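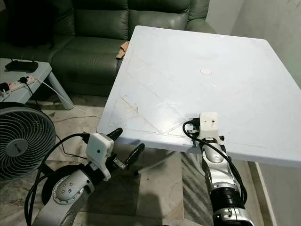 Morven Strachan asked during review that the card say plainly which episodes count as failures and whether they remain in the release. They do. Failed attempts are kept and marked in the outcome field, and users who want successes only should filter on that field before training.

Hamo Tabletop Episodes - Data Card

Summary
Hamo is a set of 3,000 teleoperated episodes gathered for imitation learning with two-arm robots. All episodes were collected in furnished living rooms, with the household furniture left in place. The set was prepared by Grurnberg and is maintained under the Nurmi project.

Contents
Each episode holds head camera video, joint positions for both arms, gripper opening, operator commands and one written instruction. Tasks are limited to handling cloths and small objects on a table.

Collection
Operators completed a practice period before any of their episodes were accepted. Table height and robot position were reset at the start of each session, but lighting was not controlled. Sessions recorded after dark carry the tag "evening".

Splits
The test split contains 528 episodes from rooms that do not appear in training. Please do not tune on it.

Known limitations
Clock drift between the video and the joint records was found in five sessions. These are listed in drift.txt and should be left out of any timing study. Instructions are in English only - translations are not planned for this version. Tabletops are mostly pale, and results on dark surfaces may be weaker.

Loading
Use the Lorkov reader, version 2 or later. Older readers skip the outcome field without a warning.

Corrections
Report errors with the episode number and the affected field. Changes are entered in CHANGES and take effect at the next release, planned for August.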